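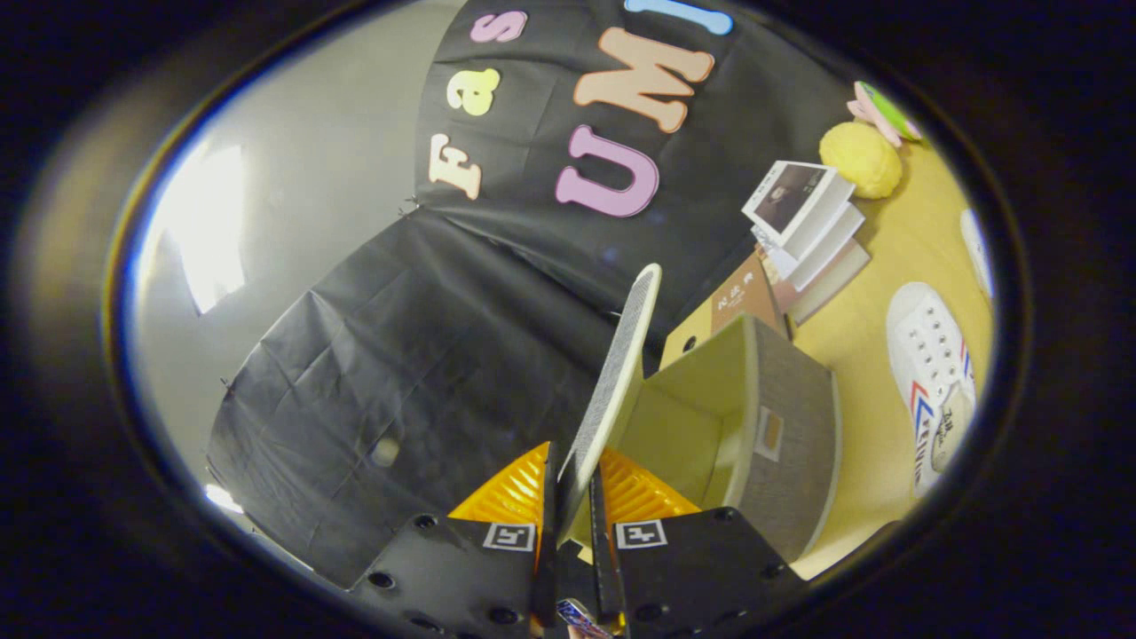 News > Community > Tamdale

Tamdale sorting day returns in September

Residents of Tamdale can get help clearing their desks and shelves when the Delville Hall sorting day returns in September. Organiser Eluned Mostyn said 70 households had signed up, and 30 places were left. Fabric storage boxes will be on sale for $3 each, with labels included. Books in good condition can be dropped at the side door from 9 am. Last year's event collected 2000 books, most of them now at the Halto Street library. Parking is behind the hall.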